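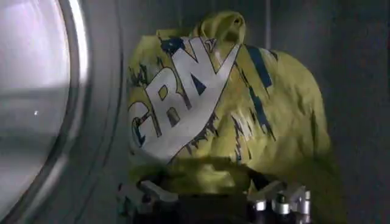 A printed garment in a muted yellow-green, the sort of thing that deserves a gentler wash than it usually gets.

My grandmother had a drawer for what she called "the good cottons," and nothing in it was ever washed with anything else. I thought about that drawer a lot while working on this story, mostly because I own 44 T-shirts (yes, I finally went through them) and have never once given any of them that kind of attention. They go in together, they come out together, and every year a few more of the prints turn to crumbs.

Riet Bakker is kinder about this than she needs to be. She has been washing other people's clothes for most of her working life, and when I brought her a bag of my saddest shirts in August she laid them out on the folding table and went over them one by one, running her thumb across the lettering. Turn them inside out, she told me, and do it before they go in the basket, while you still remember. Wash them cool. Keep them away from jeans and zippers, and don't stuff the drum so full that everything rubs against everything else.

Then there's the matter of what you pour in, and I'll admit I've always been a sucker for a handsome bottle. I can spend a very happy half hour in front of a store shelf, reading labels and unscrewing caps to sniff when I think no one is looking. 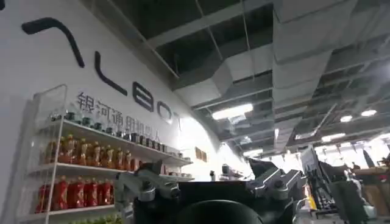 My own cupboard is proof of it, with a lavender softener from Grollier that I bought for the cap alone and two kinds of Bindero stain remover, both half full. Riet uses one plain liquid and less of it than the label says. Softener she skips altogether on printed shirts, and she thinks most of us would be happier with a smaller cupboard. She may be right, though I'm keeping the lavender.

What surprised me most was how much she talked about the machine itself. I had always thought of the washer as the part you don't have to think about. Riet opens hers up between loads and runs a hand along the inside before anything new goes in, feeling for a stray coin or a hairpin that could catch on a sleeve. She checks the corners of the fabric too, so that nothing is pinched when the door closes. 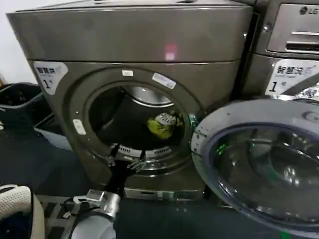
Empty it, then look again

The last sock is always the one you miss. A small dark thing clings to the wall of a drum like it lives there, and it will happily travel through the next load and ruin somebody's white pillowcases. I lost a set that way, a wedding present from the Urquhart store that cost $168, and I still get a little pang when I make the bed.

So now I do what Riet does: I take everything out, give the drum a slow spin by hand, and put my head down for a proper look before I walk away. It takes no time at all, and I've found two earrings and a library card so far.

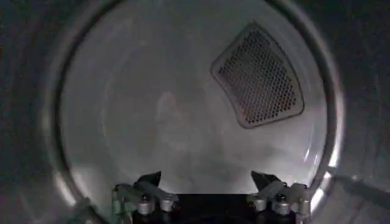 Esben Ragnarsson would add that you should leave the door open afterward, wide open, and wipe down whatever rubber you can reach. A shut door, he told me, is how a clean machine ends up smelling like a pond, and no amount of perfume in the next load will cover it.

I've been following both of them faithfully for a while now. The prints on my newer shirts are holding up nicely, and even the old gray one from a Fora summer picnic, which I had more or less given up on, has kept what was left of its letters. It's drying over the back of a kitchen chair as I write, inside out, with the window open.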